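Inicio Quiénes somos Convocatorias Boletín Contacto

Buscamos participantes para el cuaderno de recetas de Haworth

Lectura: 3 minutos

En la asociación Pallent llevamos tiempo dándole vueltas a una idea que nos hace mucha ilusión: reunir en un solo cuaderno lo que se cocina de verdad en las casas del barrio de Haworth, con sus medidas a ojo, sus trucos heredados y también sus discusiones (la de la cebolla en la tortilla tendrá capítulo propio, ya os lo adelantamos).

Buscamos vecinas y vecinos de cualquier edad que quieran contarnos una receta y prepararla con nosotros una tarde. No hace falta cocinar bien, ni tener buena letra, ni haber nacido aquí. Nos interesan los guisos de domingo, las meriendas, los panes, las sopas para cuando alguien está malo y esos platos que en cada familia se llaman de una manera distinta - si el vuestro tiene un nombre raro, mejor todavía.

Las sesiones serán los miércoles por la tarde, en el local de la calle Gutbridge, y cada participante vendrá a 3 encuentros: uno para charlar, otro para cocinar y un último para repasar juntos el texto antes de que vaya a imprenta. Los ingredientes corren de nuestra cuenta y al terminar os llevaréis dos ejemplares. Imprimiremos 100 en total.

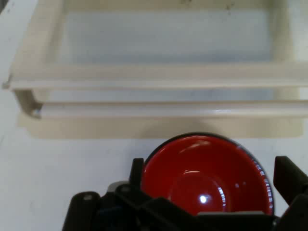 El cuenco rojo, en las dos fotos. 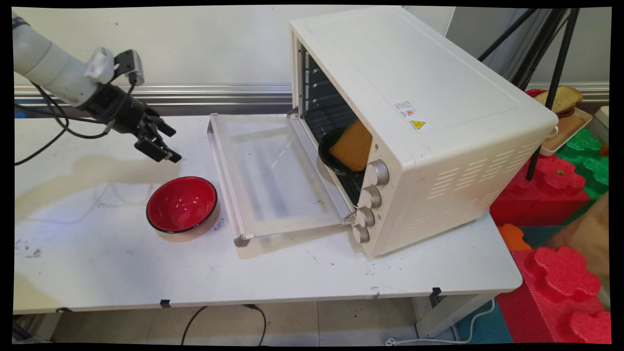 Slamet Lumbantobing nos escribió en cuanto supo de la convocatoria: «Yo me apunto con el arroz de mi abuela, pero aviso de que ella nunca apuntó nada y de que mi hermana lo hace distinto. ¿Podemos ir los dos y que salgan las dos versiones?». Pues claro que podéis, y ojalá vengan más familias así, con dos versiones o con cuatro.

Para apuntaros, dejadnos una nota en el buzón del local o usad el formulario de la página de contacto, con vuestro nombre, el plato y un par de líneas sobre quién os lo enseñó. Admitimos propuestas hasta finales de mayo. Si tenéis alergias, o preferís que vayamos a vuestra casa a escucharos, decídnoslo con toda confianza y lo arreglamos.

© Asociación Pallent | Contacto | Volver arriba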